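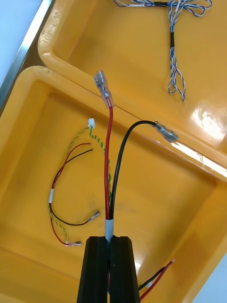
*Wires in red, black and twisted green-and-yellow, ending in their connectors.*

# The Adverb Negotiations

The trade talks between Wirno and Fillo resumed on Sunday at 7 in the morning, an hour chosen by neither side and blamed by each on the other. By lunch the delegations had settled the order of the flags. By dinner they had unsettled it.

I had come to Klinhom to watch two small governments repair a relationship that, on paper, had never been damaged. They share a river, a rail line and a long list of goods that one says the other taxes unfairly. The list runs to 236 items. It includes sheet glass, bottled plums, electrical parts and a category called "other brushes," on which feelings run surprisingly high.

Lesego Chauke has the job of getting both parties to sign the same piece of paper. She is a mediator by profession and a copy editor by temperament, and she carries the draft statement in a plastic folder that she does not put down, even for soup.

"People think we fight about money," she told me. "The money was done in July. We are fighting about 'warmly.'"

The first draft said the ministers had "warmly welcomed" progress. Fillo's side felt that warmth had been overstated. Wirno offered "welcomed." Fillo proposed "noted," which in this line of work is roughly equivalent to leaving the room. Six hours went into that sentence, with a break for cake, and what emerged was "welcomed and noted," a phrase that commits both countries to having been awake.

Then came the telephone business. The two ministers had spoken the week before, and each office put out its own account of the call. Wirno's described a frank exchange on market access. Fillo's mentioned birthday greetings. Skeltel, the carrier that handles lines for both capitals, was asked by a reporter how long the call had lasted and replied that it valued its customers' privacy. This was the only statement of the week that both delegations endorsed.

Chauke was unbothered. She has seen talks survive a walkout, a power failure and a gift of live geese. What worries her is when everyone gets along. "If they are polite to each other in the corridor, somebody has already decided to go home."

No danger of that in Klinhom, where the corridor was long and the two parties used opposite ends of it.

The current draft has 138 paragraphs. All but one are agreed. The holdout is the paragraph on where to hold the next round, which Wirno wants in Fillo and Fillo wants in Wirno, the host being the one who pays for lunch. When I left, Chauke was at the coffee urn with her folder under one arm, asking a deputy minister how he felt about the word "promptly."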